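Prustance Home Forum > Dining and Kitchen > Table linens and surfaces

Padded mat on a white table, keep using it or go back to placemats?

seija_k
Joined in March
I have a white rectangular table that gets used for everything. We eat at it, my son does homework on it, and I sort the mail on it. The top is in good condition and I would like to keep it that way. For the past few months I've had one large padded mat in the middle and it stays there most of the time. Plates go on it, fruit goes on it, the teapot goes on it.

My sister visited and told me it looks like I forgot to clear the dish mat off the table. Now I can't stop seeing it. She uses individual placemats, the thin woven type, and says that is what tables are for.

Questions:

Does anyone else use a single big mat and eat off it?
Is it doing anything useful for the finish that a placemat doesn't?
How do you wash one of these without the padding going lumpy?

Seija Kauppinen

oldpine
We did this for years with a folded blanket under a tablecloth. Same idea. My mother called it the silence cloth. It keeps plates from clattering and it takes the knocks. Your sister is free to do as she likes at her own table.

arvo.m
I'm with the sister. A placemat marks a place. A big square in the middle of the table doesn't mark anything, and people end up with their plate half on and half off the edge of it. Then the plate rocks and the soup goes over the rim. If you want protection, get a proper table pad cut to size and put a cloth on top.

seija_k
I should have said, we are mostly two at dinner and we sit across the corner from each other. The plates fit on it. When there are more of us I take it away and use a tablecloth.

arvo.m
Then two placemats would do the same job and take up less room.

minttu_s
Not quite the same job. Most woven placemats are thin enough that a hot bowl goes straight through them. I have a round white mark on my old table from a bowl of oatmeal on a "heat resistant" placemat. I have been padded mats only ever since. How thick is yours?

seija_k
Thick enough that it feels like a cushion if you press on it. I don't have a number for you. It has a small diamond quilting all over.

kerttu_r
Can you post a picture? There are at least 3 different things sold as padded mats and they wash differently. The ones with a foam core should not go in a dryer. The ones with batting can, on low. And the microfiber dish mats are a third thing.

seija_k
It's a blue one, square with rounded corners. Here with a plate and a pear on it.

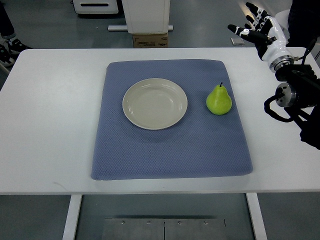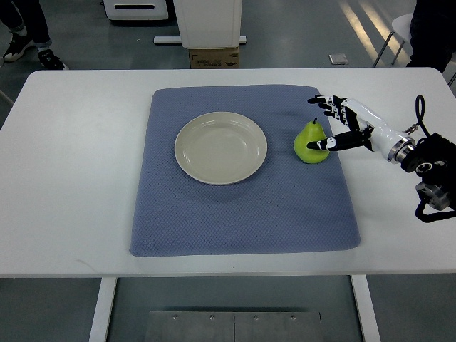
It came without a care label, or the label was cut off before I got it. I bought it at the Vanska outlet from a bin where everything was mixed together, so I can't look it up either. There was no packaging. I have hand washed it once in the bathtub with a little dish soap and dried it over the shower rail. That took until the next evening and the corners were the last part to dry.

My other problem is that it slides. When I wipe the table the mat drifts toward whichever side I'm wiping from, and then I have to go and center it again. The table is very smooth.

kerttu_r
Thanks. Rounded corners and a fine diamond pattern could be either kind, so I won't guess from a photo. Pinch a corner between two fingers and let go. Foam springs back right away. Batting comes back slowly and stays a bit dented. If you're still not sure, treat it as foam and keep it out of the dryer.

The slow corners are normal. Water runs down and sits in whatever corner is lowest. Turn it a quarter turn every few hours while it hangs.

jouko
I like it. The blue looks good on a white table. I wouldn't have known it came out of an outlet bin.

For the sliding: get a roll of the rubbery shelf liner with holes in it, cut a piece 3 inches smaller than the mat on all sides, and put it underneath. You won't see it. Ours hasn't moved since. Lift it every week or so and wipe under it, crumbs get in the holes.

Jouko Saarinen

oldpine
Careful with shelf liner on a painted or lacquered top. Some of it sticks if you leave it down over a hot summer. I had to get mine off a dresser with a plastic scraper and it left a waffle print in the paint. It never came out.

jouko
That was probably the cheap PVC kind. The one I use is natural rubber and it has been on our table for 5 years with no trouble.

oldpine
It was not the cheap kind. It was sold for furniture. I'm only saying test it somewhere out of sight first.

minttu_s
I'm with oldpine on this one. I'd skip the liner and sew two strips of that dotted non-slip fabric on the back, the stuff they use on the soles of kids' slippers. It goes through the wash and doesn't leave anything on the table. You can do it by hand in an evening. Don't stitch all the way through, only catch the bottom layer, or you'll flatten the quilting and it will show on the front.

arvo.m
So we are now sewing and cutting rubber for something that two placemats would have solved.

minttu_s
Placemats slide too, Arvo.

arvo.m
Mine don't. They're cork. They cost less than that mat did, they wipe clean, and when one gets a stain I replace one and keep the rest. With one big mat, you spill beet soup on a corner and the whole thing is in the bathtub until tomorrow evening. She said so herself.

seija_k
That's fair. It is a nuisance when it's in the wash. I've been thinking of getting a second one so I can alternate. Kobori has a padded mat in their kitchen section that looks close in size, though the only colors they list are gray and a mustard.

kerttu_r
If you get a second one, wash both before you use them. New ones shrink a little the first time and you'd rather know. I'd go gray. Mustard will show every ring from a cup.

nightbaker
Are we sure gray is better? I had gray and it showed oil. Anything greasy went dark and stayed dark. The blue one is a middle tone and probably hides more than you think. I'd try to find another blue.

Off topic, but is that pear ripe? I can never tell with the green ones.

seija_k
Not yet. I press next to the stem. If it gives there, it's ready. If you wait until it's soft around the middle you are too late, at least with these. I keep them out on the table for a few days and then move them to the refrigerator. The padded mat is good for that too, they don't bruise on the bottom the way they did in the hard bowl.

nightbaker
I'll try that. Mine always go from hard to brown.

jouko
Put one in a paper bag with a banana and check it every morning.

arvo.m
I will say this for the mat, fruit does better on something soft. I still wouldn't eat dinner on it.

kerttu_r
Back to the washing question, here's what I do with mine, which has a foam core:

Shake it outside first.
Go over both sides with a damp cloth and let any dried food soften.
Wash in cool water with a small amount of mild soap. Too much soap takes forever to rinse out of padding.
Press the water out flat, between two bath towels. Don't wring it, wringing is what makes the lumps.
Dry it flat on a rack if you can, turning it over once. Hanging is fine if that's all you have, but turn it.

Don't put it back on the table while it's damp inside. The outside dries hours before the middle does, and damp padding sitting on a painted top will give you a cloudy patch. I'd wait a full day after it feels dry.

oldpine
Good list. I would add, no fabric softener. It coats the surface and then water beads up and runs off the edge when you spill something.

minttu_s
And no bleach on blue. I know it sounds obvious. I have a mat with a pink continent on it.

seija_k
Thank you, this helps a lot. I did the pinch test and it came back slowly, so batting, I think. I'll still keep it out of the dryer to be safe. I must have wrung it a little last time, there's one spot that feels thinner than the rest.

I'm going to try Minttu's strips on the back. I don't want to risk the liner on this table, sorry Jouko.

jouko
No offense taken. Do test the dotted fabric too, though. Some of those dots are the same material as the liner.

minttu_s
They're silicone on the one I have. Check the bolt when you buy it. A half yard is more than you need.

One more thing about placement. Mine used to sit right in the middle and I moved it toward the far side of the table, so there's more bare table in front for writing or for the laptop. It made it look less like something waiting to be put away.

seija_k
I'll try that tonight. I do tend to use the upper half of it anyway and leave the rest open.

arvo.m
If you use half of it, you need a mat half the size.

seija_k
I knew someone would say that.

kerttu_r
Report back when you've sewn the strips on? I have one that travels too and I've been putting up with it.

seija_k
I will. I have to find the fabric first. The sewing shop near me closes at five and I'm never out of work by then, so it may be a couple of weeks.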